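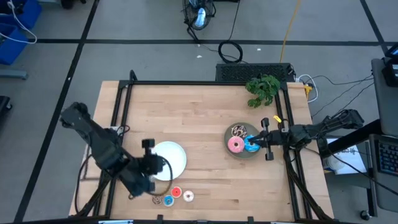 Homolport Equipment Planning Group
Set-up guide for two-arm table stations

Section 2. Planning and budgeting before you order

Read this section before filling in the purchase request. It covers one station: a table in a metal frame, two arms mounted at opposite sides, and the items the arms will handle.

2.1 Measure the floor

1. Mark the table outline on the floor with tape. Black tape shows up well on gray concrete or vinyl.
2. Mark a second line behind the table for equipment that will stand on the floor.
3. Leave room on one side for a keyboard and a display. Operators need to reach both without leaning past an arm.
4. Send the measurements to Lukian Tkachuk with the request form.

Note: Allow for the elbows. On side-mounted arms they can swing out over the floor, well past the rails.

2.2 List the parts

1. Enter the arms as a pair. Derkalus quotes single arms at a higher price, and delivery of the second has taken up to nine weeks.
2. Enter the grippers on their own line. They wear sooner than the arms and come out of the supplies budget.
3. Enter the table and frame together. Strachan and Olberg both cut wooden tops to size.
4. Add cables, plugs and cable ties. Order 16 ties per arm.
5. Add task items. For plate-and-sorting work, buy two plates in different colors and toy food in more than one size - large donuts and small ones call for different grips.

Caution: Do not order cables by the straight-line distance from arm to outlet. They have to follow the rails down and still leave slack for the full reach.

2.3 Set the budget

1. Total the lines from 2.2.
2. Add eight percent for shipping.
3. Hold back 50 percent of the gripper line for replacements in the first year.
4. If the total is over your department limit, split the request by table, never by arm.

Note: Requests received after August are charged to the next budget year.

2.4 Before you sign

Check that the quote names the mounting hardware. The Derkalus quote of 28 Mar 2019 left it out, and the brackets had to be bought separately. Keep a copy of the signed quote with the station log.

Continue to Section 3, Receiving and unpacking.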